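Search
Search this site...
Go

How to Clean and Tidy the Inside of an Old Desktop Computer

I love opening up an old desktop. There's always something to fix in there, and a tower that sounded like a hair dryer last week can be quiet again by dinner! I did my first one in February on a machine from the Narkville school surplus sale, and I've been hooked ever since. If you can work a screwdriver, you can do this.

What you need

- A Phillips screwdriver
- A can of compressed air
- A soft, dry paintbrush
- Reusable cable ties (I bought a bag of 100 and they'll outlive me)
- A little dish for screws
- Your phone, for taking pictures of everything before you touch it

1. Shut down and unplug

Turn the computer off, pull the power cord, and unplug the monitor, keyboard, and anything else on the back. Then press the power button once and hold it for a few seconds to drain what's left. Lay the tower on its side on a bare table. Carpet is a bad spot for this (static!).

2. Take the side panel off

Most panels have two screws at the back edge and then slide. Some of the older Dinesell towers have a latch instead, and it sticks, so push down while you pull. Touch a bare metal part of the case before you reach inside, and do it again every time you walk away and come back.

3. Get the dust out

Take it outside if you can. Short bursts of air, with the can upright, and hold the fan blades still with a finger so they don't spin. Use the paintbrush in the corners and along the vents. I spent 18 minutes on my last one and enjoyed every bit of it.

4. Sort out the cables

My favorite part! Take your phone pictures first. Then follow each cable from end to end before you move it, and see where there's slack. Tuck the extra alongside the drive cage or flat against the case, and tie it loosely. You want to be able to undo it later. Keep everything clear of the fans, and don't tug on a connector by its wires. Go gently near the board, where the small parts are easy to knock.

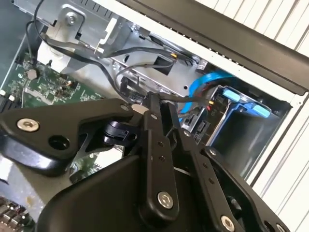

Working inside the open case, with the green motherboard at left and the metal drive cage across the top.

5. Check and close up

Press lightly on each plug you were near to be sure it's seated. Count nothing, just look at your pictures and compare. Slide the panel back on, plug in, and start it up. If it beeps or the screen stays black, shut it down, unplug it, and check the memory sticks first. They work loose so easily.

Next time I'll go through swapping the hard drive, which is even more fun.

Updated 3 June 2021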